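Saltberg Riders Help | Home | Questions | Unanswered | Tags | Log in

Glossy black open-face helmet: visor sits crooked on display head, and how to clean the finish

Asked in January, viewed 751 times

I have a gloss black open-face helmet with a smoke-tinted visor. It is stored on a white mannequin head with a square base, on a table in a spare room. Two problems.

First, the helmet will not sit level on the head. It settles with one side low and the visor point on that side ends up near the mouth of the mannequin. If I straighten it, it goes back to the same position within a day. The head is a Hevemora display head, and the seller lists it as one size. The helmet is a medium.

Second, the shell shows every mark. I have been using a dry cotton cloth and I think it is making fine scratches. Under a strong light there are thin streaks next to the main highlight on the curve. I can't tell if they are scratches, residue, or only reflections.

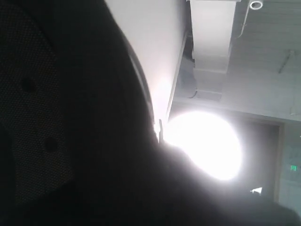
Dark curve with the highlight, against the wall.

Is there a standard method for both? I would prefer not to glue anything to the helmet or the head.

Tags: storage, open-face, gloss finish, visor

3 answers

Answer 1 (accepted, 14 votes)

Display heads are usually smaller than the head the helmet was made for, and the crown is smoother than hair. The liner has nothing to grip. Add padding to the mannequin and leave the helmet alone.

1. Take the helmet off and set it on a folded towel.
2. Cut a strip of soft foam long enough to go once around the mannequin head above the brow. I used a strip 352 mm long and it needed a small filler piece at the back.
3. Pull a knit cap over the foam to hold it. No glue is needed.
4. Put the helmet back on from the front, push down evenly on both sides, and check the rim against the table edge.

Do this with the visor off if yours has snaps. A visor that hangs lower on one side pulls the shell around a little more each time it gets bumped.

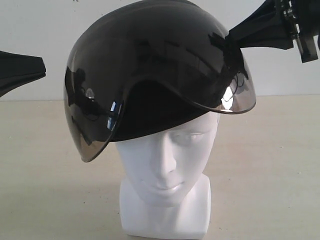 Does the tilt damage the liner if the helmet is left that way for months?

It can. Foam comfort padding takes a set where the load is concentrated, so one side ends up thinner and the fit feels uneven. The hard impact liner underneath should be fine under the weight of the helmet alone. If the padding is removable, take it out for long storage and keep it flat.

On the finish: stop dry wiping. Dust is abrasive. Lay a wet microfiber cloth over the shell for a few minutes, lift it off, then wipe in straight lines with a second damp cloth and a drop of mild dish soap. Rinse the cloth often. To separate scratches from reflections, move the lamp. A reflection travels across the shell with the lamp. A scratch stays put and goes in and out of view. Residue comes off with the soap.

Answer 2 (5 votes)

Agree with the above on padding. For polish I use Ceretti plastic polish, the fine grade, on clear-coated shells only. Do not use it on matte shells and do not use it on the visor. Tinted visors may be surface coated, and polish can leave a pale patch. Water and soap only, 60 seconds of soaking for bug residue, repeat if required. No glass cleaner.

Test any polish on the back of the shell at the lower edge first.

Answer 3 (0 votes)

i just keep mine in the bag it came with. Szabo sells a bag with a fleece lining if you lost yours. no dust no problem

Comment on Answer 3: The bag is fine for dust but let the liner dry before closing it. Mine went in damp and smelled for most of the winter.

Contact | Rules | © Saltberg Riders Help | Back to top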